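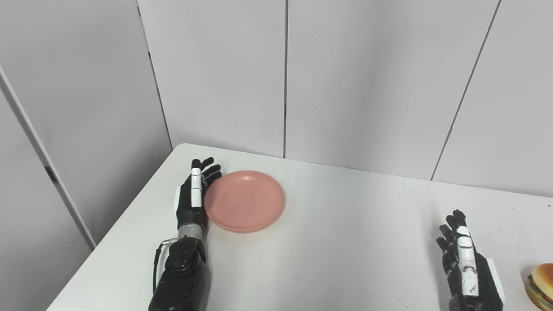 White table in the corner of a room with pale wall panels

Tillov is a duplicate finder and tag editor for collections of digital music files. It was written by Dušan Slanina and is maintained by Slanina and Yaqin Fan. The program compares audio files by content as well as by name, and can merge the tags of matching files before the unwanted copies are removed. It does not play music except for short previews.

Overview

Tillov reads MP3, FLAC, Ogg Vorbis and AAC files. On first use it scans one or more folders chosen by the user and stores the results in a local index. Later scans read only files whose size or modification time has changed. The index is kept apart from the music and can be deleted without affecting it.

Files are compared in three passes. The first looks for identical audio data, ignoring tags and embedded artwork. The second compares acoustic fingerprints, which allows the same recording to be matched across formats and bit rates. The third compares artist, title and running time, and is switched off by default. Matches from the third pass are listed separately and are never marked for removal automatically.

Tag merging

When a group of duplicates is found, the program proposes one file to keep. The default order of preference is lossless format, higher bit rate, then earliest file date. Empty tag fields in the kept file may be filled from the others. Where fields conflict, both values are shown and the user must choose. Play counts and ratings are carried over only if they are stored in the files themselves. 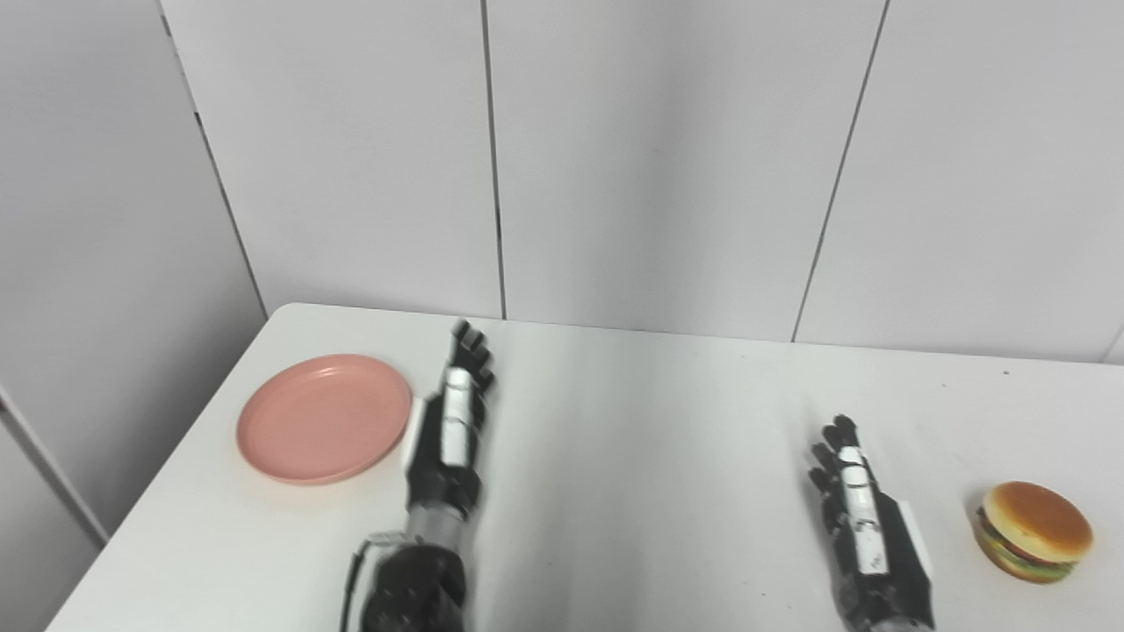 Pink plate and toy hamburger on a white tabletop

History

Slanina began the program as a command-line script named Niven. The graphical version was given its present name when Fan rewrote the index, and the script was withdrawn the following September. Genre handling was added by Kálmán Pintér, whose mapping table reduces 2,164 spellings and variants to 74 genres. The table can be edited or replaced.

Limitations

Live recordings and remasters are sometimes grouped with the studio version by the fingerprint pass. Tracks shorter than about 3 seconds are skipped. Files protected by copy restrictions are listed but cannot be changed. Network drives are supported, although changes made by another computer during a scan may be missed until the next one.

See also

Acoustic fingerprint
ID3
Tag editor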